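Pruvari Brings Floor Care Robot to Plutach Guest Residences

Program moves the heaviest part of room cleaning from staff to machine, while all 226 employees keep their positions

August 4, 2019 – Pruvari, a developer of service robots for buildings, announces the start of regular work of its Mfaume robot at the guest residences of Plutach. The agreement covers 1118 rooms. It follows a trial which began in April and in which the housekeeping teams tested the robot on two floors during their normal shifts.

Mfaume is made for one part of the room service: the floor. It uses the same hand tools which are already in the cleaning closets, so Plutach did not need to buy special equipment or to change the furniture in the rooms. Beds, windows, bathrooms and the final check of every room stay with the housekeeping staff.

"Our people told us very clearly which task makes them tired," said Carla Kanaan, Director of Residences at Plutach. "It is the bending near the beds and the pushing of the mop, again and again, until the end of the shift. We wanted to start from this point and not from the point of cost."

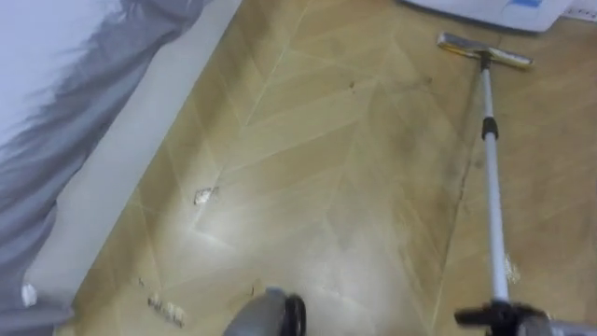
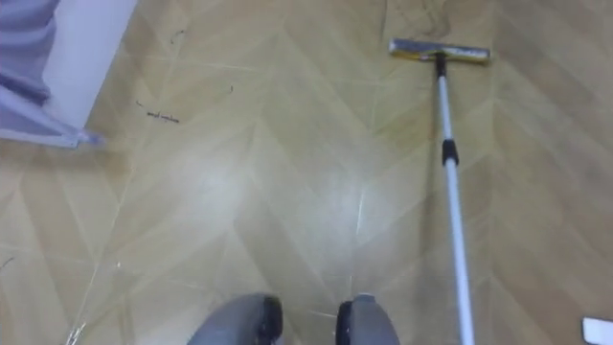 Floor work at a Plutach guest residence: a mop on the herringbone floor, with small debris still to be cleaned.

During the trial the robot completed 1000 room visits. Each visit was checked by a room attendant, who wrote down what was left on the floor and where. According to these notes, hair and crumbs close to the beds were the most frequent remark, and shiny floors under strong light were also difficult in the first weeks. Pruvari changed the planning software, named Flasar, two times before both companies agreed to continue.

"A floor in a real room is never the same as a floor in our workshop," said Wafula Okoth, Head of Engineering at Pruvari. "There is a blanket hanging down, there is something small in the corner, the light comes from another side. The attendants see these things at once, and we had to learn from them how they look at a room."

For the employees the working day changes in several ways. An attendant now begins with the bed and the surfaces and calls the robot when the room is ready for the floor. The attendant can stop the machine at any moment, and may also decide to mop the room by hand – no explanation is required. The time given for each room was not made shorter.

Plutach has also created the new position of floor coordinator. The first coordinators were chosen among room attendants and received paid training from Pruvari.

"At first I was worried, I will not hide it," said Zawadi Mwaipopo, who worked as a room attendant before she became floor coordinator. "Now I plan the rooms for my floor and I send back a room if it is not good. My shoulder is better also. But the robot is slow in small rooms, and we still do many of them ourselves."

The next remarks from the housekeeping teams will be collected by Gitau Mbwambo, Project Manager at Pruvari, and used for the following version of Flasar.

Press contact: Idrisa Temba, Communications, Pruvari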